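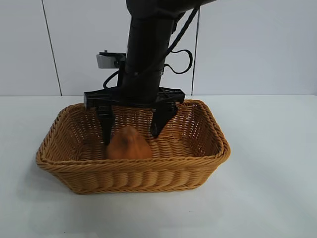

What should I clean a wicker basket with if it's going to sit on a white table?

A soft brush first, then a damp cloth with a drop of dish soap, and let it dry all the way before it goes back on the table. Most of the marks people get on white tops come from putting the basket back damp.

Home Forums Storage Baskets & Bins Search Log in

Wicker basket on a white tabletop – cleaning and scuffs
Posted 8/22/21 by ternhill

ternhill
I have a rectangular woven basket that lives on a white table and holds whatever small stuff would otherwise get spread around. It's dusty down in the weave and the bottom has left tan marks on the table. I wiped the marks with a wet rag and they got lighter but didn't go away. Is it the basket or the table that needs fixing?

mudroom_kay
Both. For the marks try baking soda and water on a soft cloth, light pressure. For the basket, use the brush attachment on the vacuum, then a damp cloth. Don't soak it.

oldpine45
I disagree about not soaking. I put mine in the tub every October for 2 minutes, rinse it, and stand it on end outside. Willow can take water. It gets brittle when it's too dry and then the rim starts to snap.

mudroom_kay
Willow, sure. A lot of what gets sold as wicker is paper cord on a wire frame, and that will come apart in a tub. OP hasn't said what it is.

ternhill
No idea what it is. The tag said Ernine and nothing about material. It bends a little if I squeeze the sides.

gridley
Look at a cut end on the underside. If it untwists when you pick at it, that's paper. If it's solid with a grain, it's willow or rattan.

oldpine45
Good test. If it's paper I take back the tub.

gridley
For the tan marks, my guess is loose finish from the bottom of the basket. I sanded the underside of mine with 400 grit, just the high spots, and put on felt pads from Rekent. They've stayed on so far.

swing_shift
I wouldn't sand it. You'll go through whatever coating is on there and get more color on the table. I cut a piece of Swati shelf liner a little smaller than the base and set the basket on that. You can't see it unless you lift the basket.

gridley
Liner traps crumbs. I had it before the pads and was picking it up to wipe under it all the time.

swing_shift
You should be wiping under it anyway – that's where the dust goes.

ternhill
Checked the underside and the ends untwist, so it's paper. Vacuumed it and went over it with a cloth that was barely damp. Baking soda took off all but one mark near the corner. I'll try the liner first and keep the pads in mind.

mudroom_kay
Leave the paste on that last one for 45 minutes and wipe again. Put plastic over it so it doesn't dry out.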